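Dratton Drop Zone – Monthly Equipment and Premises Inspection
Form 43, Tandem and Student Operations

Scope: loft, packing hall, student gear room, manifest desk and boarding area. The Gostby landing field is inspected separately and is not covered by this form.

Section A. Tandem systems

A1. Reserve repack dates current on all rigs – PASS
Comment: 8 rigs checked against the loft log. Two come due before the end of the season and have been tagged.

A2. Automatic activation devices switch on and complete self-test – PASS

A3. Drogue bridle and kill line free of wear – ATTENTION
Comment: Fraying at the kill line attachment on rig 2. The rig is grounded until the line is replaced and the work is signed off by a rigger.

A4. Passenger harness hardware and stitching – PASS
Comment: One chest strap keeper is stretched. It remains serviceable and is to be looked at again next month.

Section B. Student gear

B1. Helmets free of cracks, chin straps complete – PASS

B2. Altimeters read zero at ground level – ATTENTION
Comment: One wrist altimeter sticks on return. Removed from the rack and sent to Henham for service.

B3. Goggles clean and unscratched – FAIL
Comment: This item was also failed in April. Scratched pairs are to be discarded at the end of each jump day and must not be returned to the bin.
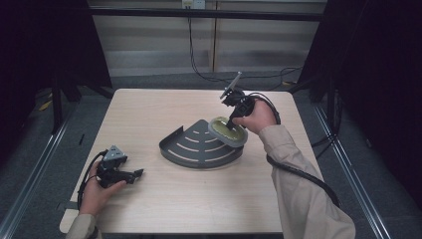

Inspection report by the Safety Office, Dratton Drop Zone
May 21, 2021

Section C. Packing hall and loft

C1. Floor clean, dry and free of loose objects – PASS

C2. Packing mats secured at the edges – ATTENTION
Comment: The mat nearest the loft door lifts at one corner. Tape is acceptable as a short-term repair.

C3. Fire extinguishers in place, gauges in the green – PASS
Comment: Extinguisher 353 has been moved back to its bracket beside the loft door.

C4. Pull-up cords and packing tools accounted for before rigs leave the hall – PASS

Section D. Boarding area

D1. Propeller hazard line painted and visible – FAIL
Comment: The paint has worn away on the fuel side. Passengers are to be escorted by an instructor at all times until the line is repainted. The Dương ramp crew has been notified.

D2. Hook knives present in aircraft and within reach – PASS

D3. Seat belts latch and release – PASS

Items marked FAIL must be corrected before the next day of tandem operations. Items marked ATTENTION remain open until initialed in the loft log.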